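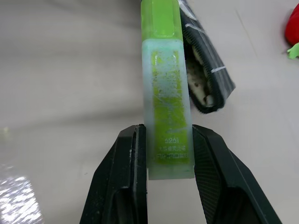

## 5. Checking the grip after a finger pad change

New pads are eager and slippery. Run this check before the cell goes back to sorting, however late in the day it is.

1. Press **Hold** on the Flollach pendant and wait for the amber light. Impatience here has cost us one pouch zipper and a good deal of dignity.
2. Wipe both pads with a dry cloth. Skip the alcohol — it leaves them shiny, and shiny pads drop things.
3. Set grip force to 40 percent. The menu offers 100. The menu is not your friend.
4. Stand a highlighter between the fingers, cap up, and close them near the lower end of the barrel, flat sides against the pads.
5. Look at the wrist camera view. The marker should be upright and centered. If it leans, open the fingers, loosen the pad screws a quarter turn, and reseat the pads.
6. Lift 16 cm, hold for 5 seconds, and lower.
7. Repeat step 6 with the wrist turned sideways. A marker that slides now will slide all week.

**Note:** Use a marker with flat sides. Round ones spin, and you will spend the afternoon adjusting a gripper that was fine.

**Caution:** Keep your own fingers clear while the gripper closes. It can't tell them from stationery.

If the marker slips twice at the same setting, replace both pads, even if only one looks guilty. Spares are in the Plevmont drawer, under the manuals for machines we no longer own. Write the change in the log and tell Berhanu Tefera, who orders the next set.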